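Infolettre de l'atelier Willotdale, septembre

DU CÔTÉ DU PROJET CILLBY

Quelques nouvelles du robot, vite fait entre deux réunions. Pour ceux qui ont raté les épisodes précédents : Cillby, c'est notre bras mobile maison, base roulante, bras à six axes monté avec des réducteurs imprimés à l'atelier, pince deux doigts. But du jeu : ranger une chambre. Ramasser, poser, ne rien casser. On n'y est pas.

Avant de lâcher la bête dans du vrai mobilier on passe par la simulation. Moins cher en réducteurs (on en a grillé deux au printemps, le troisième fait un bruit de moulin à café). La pièce virtuelle s'appelle Vuvosberg, ne demandez pas pourquoi, c'était le nom du dossier et c'est resté.

Gros morceau du mois : les murs. Avant c'était du blanc uni partout, et la localisation visuelle se perdait dès que le robot tournait la tête vers un mur. Donc carrelage sombre, joints clairs. La grille donne des points d'accroche à peu près n'importe où. Revers de la médaille, tous les carreaux se ressemblent et l'algo en confond parfois deux voisins, il se croit alors décalé d'un carreau. Pas dramatique au milieu de la pièce. Contre un meuble, si.
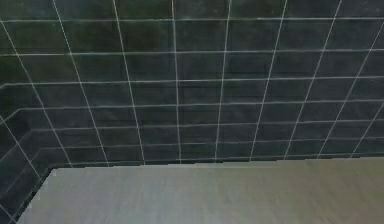
Vuvosberg, carreaux sombres et joints blancs jusque dans l'angle. Le bord de la surface claire est encore en escalier.

Les petites marches le long du bord, oui, on les a vues. Deux pistes : la résolution du rendu, ou le maillage qui a pris un coup à l'export. La première se teste en cinq minutes, la seconde demande de rouvrir le fichier source et là bon courage. Si quelqu'un a l'habitude des exports de maillages, qu'il se manifeste, il y a du café.

Côté calcul, la machine de l'atelier tient le coup. On a lancé 800 essais de saisie sur la dernière version, en tâche de nuit. Résultat : 428 prises correctes. Un peu plus d'une sur deux donc. Dans les ratés, 174 viennent du même endroit du code, l'ouverture de pince calculée trop tard. Corrigé depuis, mais pas encore relancé. Le reste c'est du vrac : mauvais angle, collision avec un objet voisin, bras en butée.

Les objets maintenant. On voulait des formes qui n'ont rien à voir entre elles, histoire de ne pas régler la pince pour un seul cas. Un haltère, un réveil, un crayon, et voilà déjà trois problèmes différents. Le crayon est de loin le pire, trop fin, la caméra de profondeur simulée le voit une fois sur trois et le reste du temps il fait partie du meuble. 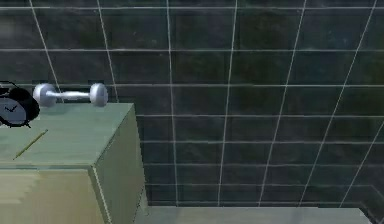 Le coin « petits objets » : haltère argenté, crayon, et un bout du réveil noir à gauche.

Pour l'haltère, prise par la barre obligatoire. Par la tête ça glisse, c'est rond, les doigts n'ont rien à mordre. Et regardez où il est posé, près du bord arrière, avec une tête qui dépasse du coin du meuble. On garde ce placement dans la série, c'est exactement le genre de cas qu'on aura en vrai. Attention quand même à la masse : elle était restée à la valeur par défaut dans le fichier, le simulateur soulevait donc un haltère en plume. Les essais faits avec cette valeur sont à jeter, ils ne sont pas dans les chiffres donnés plus haut.

Le réveil, ça va. Contour bien net, la détection le trouve vite. Reste à décider si on le prend par dessus ou par les cotés, les avis divergent, on testera les deux.

Étape suivante : faire rouler la base. Jusqu'ici le bras travaillait à poste fixe, planté devant son meuble. Il faut maintenant traverser la pièce, s'arrêter à la bonne distance, et seulement après tendre le bras.
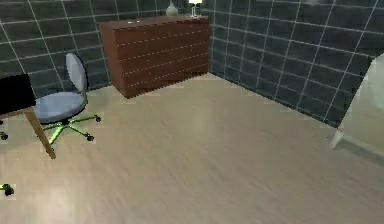 L'équipe Cillby
Groupe robotique, atelier partagé Willotdale

Parcours prévu : départ côté bureau, on contourne la chaise à roulettes, arrivée devant la commode. Le sol est dégagé entre les deux, donc sur le papier c'est facile. Le souci c'est le pied de la chaise. Cinq branches au ras du sol, vertes heureusement, ça se repère bien, mais le capteur de distance est monté trop haut et passe au dessus sans rien voir. Il va falloir le descendre sur le chassis. En simulation c'est une ligne à changer, sur le vrai robot c'est une équerre à refaire et quatre trous à percer.

Sur la commode, le vase et la petite lampe serviront d'obstacles, pas de cibles. Interdit d'y toucher. Toute trajectoire qui les frôle à moins de 22 mm compte comme un échec, même si la prise est bonne derrière.

Matériel : la nouvelle carte moteur Başaran est arrivée, pas encore montée, elle est dans le bac rouge sous l'établi du fond. Merci de ne pas l'emprunter. Il nous manque aussi du filament noir et des inserts M3, si vous avez des restes, déposez dans le bac.

Prochaine séance à 19 h à l'atelier, on relance toute la série avec la pince corrigée et on attaque le support du capteur. Venez avec un portable si vous voulez installer la simu chez vous, l'installation prend une bonne heure. La liste des dépendances est affichée à coté de l'imprimante 3D.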